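Tramholm group trains insertion policy on fixture-relative camera views

18 November 2025

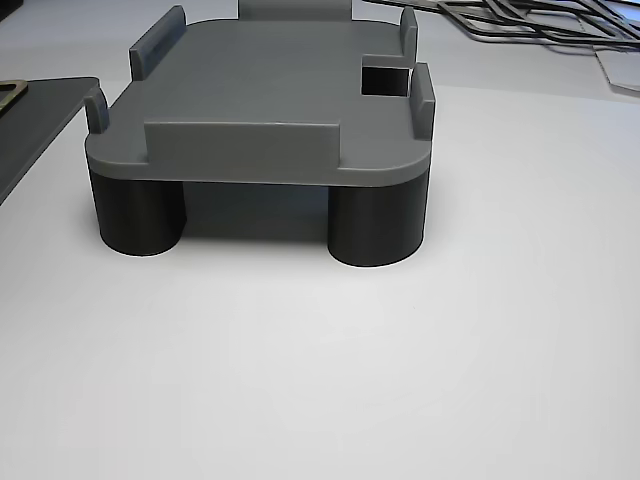 The gray fixture on its dark legs, with a pile of thin rectangular frames behind it.

Researchers at Tramholm have reported a training method for robotic part placement that drops the fixed world coordinate system and expresses every motion relative to the fixture. The method, named Dramelus, was tested on the task of setting a thin, flat frame onto a raised plastic fixture.

The policy takes images from a wrist camera and predicts short segments of motion. Each segment is stored as an offset from the fixture plate. When the fixture is moved between trials, the recorded demonstrations remain valid and no recalibration of the table is required.

Nkrumah Issahaku, lead author of the report, said the earlier version of the system depended on a measured fixture position. "A small shift of the stand was enough to put the frame on top of a post," he said. "We were spending more time on calibration than on collecting data."

The group collected 3,000 demonstrations by teleoperation and kept 2,000 after filtering out those with long pauses or repeated contact. Training took 24 hours on a single workstation. The fixture was placed in five positions during evaluation, none of which appeared in the training set.

According to the report, most of the remaining failures occurred at the first contact between frame and fixture, where the gripper hides part of the plate from the camera. Picking a single frame from an overlapping pile was treated as a separate problem and is handled by a second policy.

Khurram Sial, who designed the evaluation, said the next tests will add a force signal at the wrist. "The camera gets us close. The last part of the motion is contact, and we do not measure that yet," Sial said.

A first version of the method was presented internally in May under the name Gondal. The group plans to release the training code and the fixture drawings together.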